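Handheld gripper sessions: do you clear the table first?

kcharvat40
Hi all, and sorry if this is an old topic! Libor and I are rewriting our good practice sheet at Skavden, and we're stuck on rule 6, the one on personal items. I'd like phones off the table before anyone picks up the grippers, and I'd put cables in the same rule while we're at it. 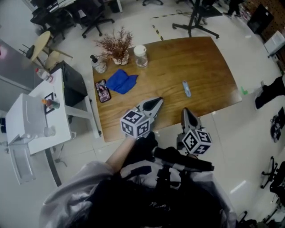

My other wish is a short floor check at the start of each session, written down and initialed.

Zhenhua_D
Phones, yes, gladly. But please don't strip the table bare! We did that in October and our recordings got awfully samey.

oravec_b
I disagree, I'm afraid. Clutter should be chosen and listed, or you can't repeat anything.

kcharvat40
Fair enough, Branislav. Would a list taped to the stand do?

oravec_b
For me, yes, if it's dated.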